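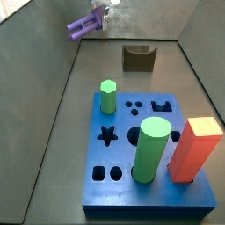
Ticket 600132 – Feltoder 10 handset, no signal in left hand
Opened by: Jeptoo Odera, Ivthorpe
Status: waiting on customer

11 April 2024
Phone drops from four bars to none when I answer a call left-handed. Right-handed it's fine. I am left-handed.

Reply, Coltisska support
Please restart the phone and remove any case.

Jeptoo
Restarted twice. There was no case. I bought one to take it off, in the spirit of the thing, and the result was the same.

Reply
Please reset network settings and try another SIM.

Jeptoo
Done. It forgot 50 Wi-Fi passwords and still drops calls. My sister's Radebe SIM drops them too – very fair of it.

Reply
Thanks. Escalated to hardware. Could you confirm which hand you normally use?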